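Erenbridge lunch table moves to Pulatside hall

The free lunch table run by Kivent will move to Pulatside hall in November while the floor at its Erenbridge site is replaced.

The table will open at 11:30 a.m. every Sunday and close at 2 p.m. or when the food runs out. Kivent handed out 1,561 lunches last year and has ordered enough water and fruit for 159 people at the first session in the new hall.

No sign-up is needed. Parking is on the Zuccaro Street side, where there are 90 spaces. The side door has a ramp. 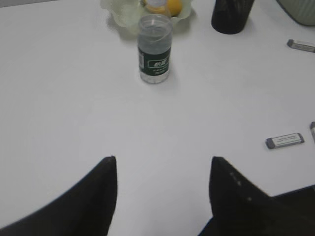
A small bottle of water and a piece of fruit on a white table.

Donations of sealed drinks and whole fruit can be left at the hall office on weekday mornings.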